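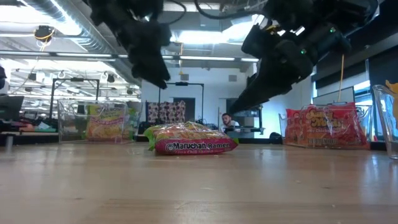

Section 4: Setting up pantry stock in the Huleo label printer

Read Section 3 before you start. The printer must already be charged and paired with the Evimau app on a phone or tablet.

4.1 Before you begin

You will need:
The Huleo printer with a label roll loaded
The app, signed in to the household account
A clear stretch of counter or table
A dry cloth for wiping jars and tins

Set aside a morning for the first round. A Saturday works well in most homes. Later rounds are much shorter, as only new groceries need labels.

4.2 Create your shelves

1. Open the app and tap Pantry.
2. Tap Add Shelf. Give the shelf a short name, such as Top Left or Baking. Names longer than 24 letters are shortened on the printed label.
3. Choose a shelf type: Dry, Cold or Frozen. The type sets the default reminder period.
4. Repeat for each shelf, drawer or bin you plan to use.
5. Tap Save. The app shows the shelf list in the order you entered it. To change the order, press and hold a name and drag it.

Note: You can rename a shelf at any time, but labels already printed keep the old name.

4.3 Add items

1. Take everything off one shelf. Do one shelf at a time.
2. Tap the shelf name, then tap Add Item.
3. Type the item name or pick it from the list. The list comes with 1152 common groceries. Anything you type yourself is added to the end of the list for next time.
4. Enter the date from the package. If the package shows only a month and year, such as March, leave the day blank.
5. Enter the quantity. For packets of the same flavor bought together, use one entry and raise the quantity. Enter different flavors separately, or the shopping list will not know which one has run out.
6. Tap Print.
7. Tear the label off against the cutter with a downward pull.

Caution: The cutter is sharp. Keep fingers away from the slot, and close the cover when the printer is not in use.

4.4 Apply the labels

Wipe the surface and let it dry. Press the label down from the middle outward and hold it for a few seconds. Labels stick best to glass, metal and hard plastic.

Soft wrappers are harder. Noodle packets, chip bags and anything else that crinkles will work a label loose within a few weeks. Put these in a bin and label the bin, or use a clip-on tag (sold separately, part 833). Do not stick a label over the cooking directions or the allergen list.

For items going into the freezer, apply the label before freezing. Labels will not hold on a frosted surface.

4.5 Set reminders

1. Tap Settings, then Reminders.
2. Choose how many days ahead you want to be told. The factory setting is 14 days for Dry, three for Cold and 30 for Frozen.
3. Choose a time of day. Reminders are sent once a day at most.
4. Tap Save.

If more than one person uses the account, each person sets reminders on their own phone. Changing them on one phone does not change the others.

Note: A reminder uses the date you typed in. It does not tell you whether food is safe to eat. Check the package and the food itself, and throw out anything that is swollen, leaking or damaged by insects.

4.6 Using up and restocking

When you finish an item, open its entry and tap Used. The quantity goes down by one. At zero the item moves to the shopping list, where it stays until you tap Bought or Remove.

The pantry list holds up to 200 entries per shelf. If you reach the limit, the app asks you to add another shelf - it will not delete old entries by itself.

4.7 If something goes wrong

Label prints blank: The roll is in upside down. Open the cover, turn the roll over and close the cover until it clicks.

Print is faint on one side: Clean the print head as shown in Section 7. Use the cleaning pen only.

Message 1523 appears: The phone and printer have lost the connection. Turn the printer off, wait ten seconds and turn it on again. If the message comes back, remove the printer from the app and pair it as described in Section 3.

Item shows on the wrong shelf: Open the entry, tap Move and choose the right shelf. Print a new label if the shelf name appears on the old one.

Continue to Section 5 to share the shopping list with another household member.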